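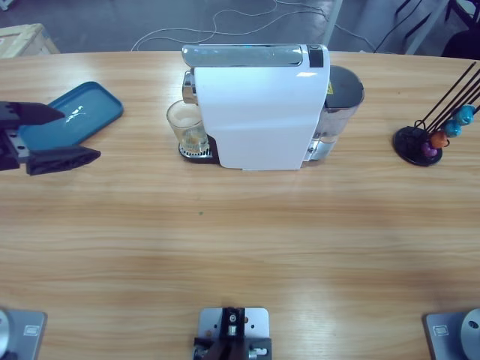

第2章 一杯ぶんの台
小さな給茶コーナーの設計と後始末

この章のキーワード
動線/仮置き/受け皿/残り水/見せる収納/戻し場所

コーヒーを一杯いれるのに、どれだけの広さがいるか。前章を読み終えたばかりの読者なら、作業三角形だの肘の可動域だのを持ち出して、もっともらしい数字を答えるかもしれない。だが給茶コーナーの設計を頼まれる場面では、たいてい順番が逆になる。先に場所が決まっている。廊下の突き当たり、コピー機の隣、受付の裏の、柱が少し出っ張ったところ。そこに「コーヒーが飲めるように」してほしいと言われるのである。依頼主の頭のなかでは、もう湯気まで立っている。

本章が扱うのは、そういう台の話だ。厨房と呼ぶには気が引けるし、家具と呼ぶには水気が多すぎる。カプセル式のコーヒーマシンを据え、カプセルの置き場をつくり、グラスかカップを出し、それを運ぶトレーを添える。道具立てはそれで足りる。足りるはずなのに、ひと月もすると台の上はなんとなく狭く、なんとなく濡れていて、誰も自分のせいだとは思っていない。

2.1 マシンはどこに立つか

章扉の写真の台では、白いマシンが奥の縁に寄せてある。初学者の配置案を集めてみると、マシンを台のまんなかに据える案が毎年かならず出てくる。気持ちはわかる。いちばん高価なものを中央に飾りたくなるのは、床の間の時代から変わらない。しかし中央に置いた瞬間、台は前後左右の細い余白に切り分けられ、トレーを置けるまとまった面がどこにもなくなる。

奥に寄せれば、手前に面が残る。この残った面を本書では「手前の空き」と呼ぶ。設計図に描き込むべき名前のついた場所であって、余りものと思ってはいけない。図面上で名前のない余白は、現場ではかならず誰かの郵便物で埋まる。

奥に寄せるときに忘れやすいのが水タンクである。写真のマシンはタンクが透けていて、残量を外から見当をつけやすい。だが見えることと外せることは別の話だ。タンクを後ろや脇に抱えた機種を壁に押しつけると、水を足すたびにマシン全体を引きずり出すことになる。引きずり出した人は、戻すときに少し斜めに戻す。次の人はもう少し斜めに戻す。こうしてマシンは一年をかけてゆっくりと回転する。Grevowの事務所棟で著者が見た一台は、最後には吐出口が窓の外を向きかけていた。景色はよかった。

もうひとつ、上方の余裕がある。カプセルを投入する機種の多くは上面にレバーや蓋を備えている。吊り戸棚の真下に置くと、レバーを起こしたところで棚板にあたる。カタログの外形寸法は、行儀よくレバーを閉じた姿で測ってあることが多いので、起こした高さは自分で測る。実習室では、メジャーを持った学生がマシンの前で深刻な顔をしているが、あれは正しい顔である。

2.2 受け皿の思想

吐出口の下には、格子をかぶせた黒い受け皿が張り出している。ドリップトレーと呼ばれる部品で、カップを載せる台であり、しずくの行き先でもある。ひとつの部品が二役をこなすのだから立派なものだが、世間の評価は低い。捨てなければ溢れる、という一点でしか思い出してもらえない。

給茶コーナーの運用計画を書かせると、「豆(カプセル)の補充」「水の補充」「清掃」と並べる学生が多い。この「清掃」という言葉がくせものだ。清掃と書かれた仕事は、台ふきんでひと撫でした時点で終わったことになる。受け皿の水を捨てる、格子を外して洗う、と動詞で書いておかないと、受け皿は清掃の対象にすら数えられない。Drustardの研修所では、当番表の「清掃」の欄が半年間きちんと署名で埋まっていた。受け皿のほうは、また別の歴史を歩んでいた。

受け皿について、設計者が決めておくことは次のとおり。

・引き出す方向に、障害物のない面があること。
・引き出した受け皿を水平に保ったまま流しまで運べること。途中に扉があるなら、その扉が片手で開くこと。
・流しがない場合、捨て水用の容器をどこに置くか。容器は500ミリリットルも入れば、小規模なコーナーではひとまず用が足りる。
・その容器の中身を、誰がどこに捨てるか。

最後の項目まで書いて、ようやく計画である。水は低いところへ流れるというが、給茶コーナーの水は、担当の決まっていないところへ流れる。

2.3 グラスという選択

コーヒーには陶器のカップ、という先入観は根強い。ところが現場では、透明なグラスを使う例がいくらでもある。冷たい飲みものと兼用できる。中身が見える。棚に揃えたとき、それなりに清潔そうに見える。欠点は、清潔でないときにもよく見えることだ。

章扉のグラスには、淡い黄色がかった液体が入っている。コーヒーと聞いて思い浮かべる色からはだいぶ遠い。写真だけでは何の液体か決められないし、ここで決める必要もない。読者に考えてほしいのは、同じものを自分の職場のマシンの下で見つけたとき、どうするかである。誰かの飲みかけかもしれない。洗浄の途中かもしれない。よく知らない品種のお茶かもしれない。正体のはっきりしないグラスは、遠慮という感情に守られて、驚くほど長生きする。捨てれば誰かに悪いし、飲むわけにもいかない。結果、人はグラスをそっと脇へずらして自分のカップを置く。

この「そっと脇へずらす」を、本書では仮置きと呼ぶ。仮置きそのものは悪事ではない。台の上で手が動いているかぎり、物はかならずどこかに一度置かれる。困るのは、仮置きのための場所を設計していないのに、仮置きだけが発生することだ。

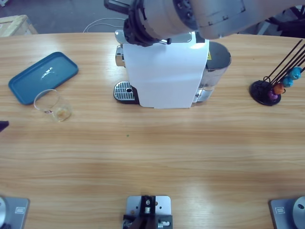
写真:Joment教材写真室(無断転載を禁ず)

仮置きの好例がグラスとトレーの関係に出ている。グラスがトレーの角に少し重なって寄りかかり、底には琥珀色のものがわずかに残る。載っているとも、載っていないとも言いがたい。運ぶつもりだったのか、避けたつもりだったのか、置いた本人に聞いても案外答えられないものだ。中途半端な置き方を見つけたら、使う人のだらしなさを嘆く前に、そこに何の場所が欠けているかを考える。使用済みのグラスの行き先が台の上に見当たらなければ、グラスはいちばん近くにある「行き先らしきもの」に身を寄せる。トレーの角は、そう見えやすい。

2.4 トレーは家具か食器か

写真の青緑のトレーは四角く、角が丸く、縁が立っている。給茶コーナーでこの種のトレーが果たす役割は、少なくとも2つある。運ぶことと、領土を主張することだ。

運ぶほうは説明がいらない。縁があれば、こぼれたものは縁の内側にとどまる。廊下の絨毯を貼り替えた経験のある管理者は、縁の高さについて熱心に語ってくれる。

領土のほうは少し説明がいる。色のついた四角いものを木の台に置くと、そこだけ別の場所になる。線を引いたわけでも札を立てたわけでもないのに、人は砂糖をその外に置くか中に置くかで一瞬迷う。この一瞬の迷いは設計の道具になる。「使ったものはこちらへ」と紙に書いて貼るより、縁のある面をひとつ用意するほうが効くことは多い。貼り紙は三枚目から壁紙になる、と前版に書いたところ、ある学校の給湯室にその一文が貼られていたと聞いた。何枚目だったかは確かめていない。

ただし、ひとつのトレーに運搬と返却を兼務させると話がこじれる。運搬中、返却場所は台の上から消えている。戻ってきたトレーには来客のカップが載っていて、もう返却場所としては満員である。Willemsの店舗設計では、この問題を同じトレーを2枚用意することで片づけた。安上がりで、見た目も揃う。どちらがどちらの役かは数日で曖昧になったそうだが、曖昧なまま回っているので、いまのところ誰も困っていない。

トレーの向きについても触れておく。斜めに置かれたトレーは、写真に撮ると動きが出て感じがよい。実務では、斜めのトレーは両脇に三角形の余白をつくり、その三角形には何も置けない。台が広ければ放っておけばよい。狭いなら、縁と平行に置くというだけで、カップひとつぶんの面が戻ってくることがある。費用はかからない。それだけに、予算書には決して載らない改善である。

2.5 見せるカプセル、減るカプセル

もう一度、章扉に戻る。台の右手に黒い丸い土台のスタンドがあり、細い棒に色ちがいのカプセルが並んでいる。上から青緑、青、オレンジ、紫。引き出しにしまっておけば埃もかからないものを、わざわざ立てて見せる。見せる収納の利点は、在庫が一目でわかること、選ぶ楽しみがあることだと教科書には書いてある。この教科書にも書いてある。

現場で起きるのは偏りだ。人気の色から消え、不人気の色が残る。スタンドは常に何かで埋まっているので、遠目には十分にあるように見える。近づいた人だけが、残っているのは自分の飲まない色だと知る。補充係は遠目で判断するから、補充しない。見せる収納が在庫を隠すという、なかなか味わい深い事態になる。

対策として、著者らは次の方法を試した。
(ア)補充の基準を、スタンド全体の残量から色ごとの残量に改める。
(イ)不人気の色は仕入れを減らす。当たり前のようだが、箱詰めの組み合わせで買っていると減らせない。
(ウ)同じ色を同じ列に並べ、列が途切れたら補充の合図とする。

(ア)は正確だが、人が守らない。(イ)は購買担当との交渉を要し、交渉のあいだに好みのほうが変わる。(ウ)がいちばん長く続いた。続いた理由については、列がきれいだと崩したくないのだろうという説と、単に当番が几帳面だったという説がある。

スタンドの位置は、マシンからの距離で決める。近ければよいというものでもない。レバーを操作する手とカプセルを選ぶ手がぶつかるほど近いと、棒に袖が引っかかる。棒の張り出しは上から見た図に描いておくこと。丸い土台だけを図面に描いて安心していると、実物はその外へ気前よく腕を伸ばしている。

使用済みカプセルの容器も忘れずに計画に入れる。マシン内部に溜まる機種であっても、内部は有限である。本章の写真には写っていないものまで置くのが、設計者の仕事のうちだ。

2.6 手順を歩いてみる

配置案ができたら、紙の上で満足せずに歩く。教室の机に養生テープで輪郭を貼り、空の箱をマシンに見立てればよい。Grevowの演習では、学生2人が同時に使う場面をかならず試す。ひとりで試した案は、だいたいうまくいってしまう。

手順の例
1 コーナーに近づき、水の残りを見る。
2 水を足す。水差しを置く場所を声に出して言う。
3 カプセルを選び、投入する。
4 グラスを受け皿に置く。
5 待つ。
6 グラスを取り、トレーに載せるか、そのまま持ち去る。
7 飲み終えたグラスを戻す。

5を飛ばす班が多い。待つあいだ、人は台の前に立っている。後ろの人も立っている。廊下に面したコーナーなら、通行人がその背中をよけて通る。台の寸法ばかり検討して、台の前に人が立つことを忘れた案は、完成後に「なぜかいつも混んでいる」と評される。

7を「流しへ持っていく」と書いてすませる班も多い。その流しまで約何歩か、扉はあるか、流しにすでにグラスが溜まっていたらどうするか。教員がこのあたりから意地の悪い役を演じ始めるので、覚悟しておくとよい。

演習2-A
自分の通う学校か職場の給茶コーナーを一か所選び、朝の始業前と午後三時ごろの台の上を、それぞれ上から見た図に描く。動いていた物には矢印をつける。洗いかけ、飲みかけ、正体不明のものは、片づけずにそのまま描くこと。

演習2-B
2-Aの図から仮置きを拾い出し、それぞれについて「本来の行き先」を一行で書く。行き先が思いつかないものは空欄のまま提出してよい。空欄の多い図のほうが、次節の材料としては使いやすい。

提出の際、飲みかけのグラスの現物を添付しないこと。

次節では、2-Bで空欄になった物の置き場所を、Joment式の配置表を使って順に決めていく。配置表の書式は巻末に収めた。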